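Verner Adds Large-Format Floor Tile Line to Ovville Showroom

OVVILLE — Verner, a supplier of tile and stone for homes and small businesses, will begin selling the Baltusden floor tile line in January. The line will be available first at the company's Ovville showroom and through its trade desk, with home delivery to follow in the spring.

Baltusden is a porcelain tile made for kitchens, entryways, utility rooms and shop floors. It comes in 4 sizes and 31 colors, most of them grays, sands and off-whites, with a few darker shades for borders and thresholds. All of the colors are offered in a matte finish. A lightly textured finish for bathrooms and covered porches is offered in the sand and gray groups only.

The tile was developed with the design studio Väisänen, which has worked with Verner on two earlier wall tile ranges. The studio chose the colors and drew up the edge profile, a narrow bevel that lets installers set a tighter grout joint than Verner's older floor lines allow. Matching grout will be stocked in every color.

"Customers have been asking us for a plain floor tile that comes in enough colors to match what they already own," the company said in a statement. "Most people who walk into the showroom aren't starting from an empty house. They have cabinets they want to keep, or a hallway that was done a few years ago, and they need a floor that sits next to it without a fuss."

Samples can be picked up free of charge at the showroom. Customers may take home up to five at a time and keep them for 30 days. Verner recommends looking at samples in both daylight and lamplight before ordering, and laying them flat on the floor.

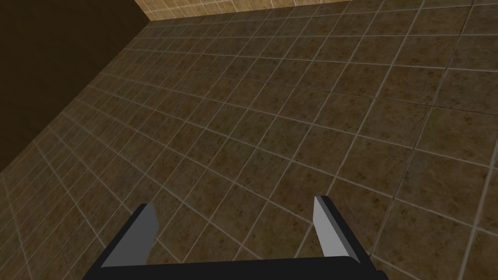
Orders will be filled from a single production batch wherever stock allows. Shade can vary slightly from one batch to the next, so customers are asked to order enough for the whole job, plus a tenth extra for cuts and breakage. Unopened boxes may be returned for a full refund. Opened boxes and special-order trim pieces are final sale.

The trade desk has added 128 pallet spaces at the Ovville warehouse to hold the new line. Contractors with an existing Verner account can reserve stock now for jobs starting after the January release. New accounts take a few business days to set up and need a copy of a current license.

Verner's two older floor lines will stay on sale while supplies last — trim and replacement tiles for both will be kept in stock after that for customers who need repairs.

Price lists, installation sheets and care instructions for Baltusden are available at the showroom counter or by request from the trade desk. The showroom opens at 9 a.m.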